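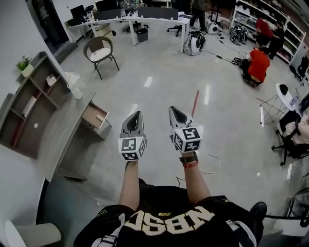

A subscriber in the Drirkden group wanted to know whether the open day was worth the drive, and whether visitors got to handle anything or just stood behind a rope and watched.

You get to handle things. I went on the morning session and stayed until they started packing up, so I'll answer the rest of the questions from the earlier message too (it's at the bottom, trimmed).

Kernora ran the day in their open office and lab space. The main activity was recording demonstrations with hand-held grippers. You take one in each hand and do a household job with them, such as opening a desk drawer, putting a cup inside and closing it again. The cubes at the base of the grippers carry printed square markers, and the software works out from those where each gripper is and which way it's turned. The staff asked people to keep the marker faces in view as much as they could. This is harder than it sounds when you are reaching into a drawer.

Everyone in our session got 8 tries. My first few were no good. I kept turning my wrists over the way I would with bare hands and had to be told to slow down. Paper is worse than cups. The tips want to slide along the top sheet and you end up pushing the stack across the desk. By the end I could do the drawer without thinking much about it, but my forearms were sore that evening.

On the numbers, the person running our group said the drawer task needs 800 good recordings before they bother training on it, and they would like 1000. Rejected ones don't count. They lose most of them to hidden markers, and some to people stopping halfway to ask a question.

The second part was a talk on Brastar, which is the program they use to sort and label the recordings. It went for 20 minutes and was mostly slides. I'd have preferred to see it running. Somebody asked whether it would read files from other capture set-ups, and the answer was that an importer is planned for June. I wouldn't hold anyone to that.

As for bringing the Shehu arm: ours was not demonstrated and I didn't see another one. I did ask whether recordings made with these grippers could be used on it. The answer was yes in principle, but our jaws open less than theirs, so anything wide would have to be left out. They suggested starting with the cup. I've got the jaw measurements written down and will put them in the files area once I've checked them against our drawing.

Practical points for the next one. Wear flat shoes and watch your feet, as there are cables on the floor. Parking is at the rear and free. There's a kettle but no lunch, and the nearest bakery closes early. Kids were welcome, though the grippers are a bit big for small hands.

I'd go again if they put on a different task. If the group wants to book a session of our own, reply on the list and I'll ask them for a date.

----- Original message -----
Sent: April 2022
Subject: Kernora open day, anyone going?

Has anyone been to one of these before? It's a fair drive from Drirkden and I'd like to know if it's hands-on. Also:

- how many recordings do they need for one task?
- is Brastar being shown, and does it import other formats?
- is it worth bringing the Shehu arm, or will it just sit in the boot?

Happy to share petrol if there's a spare seat.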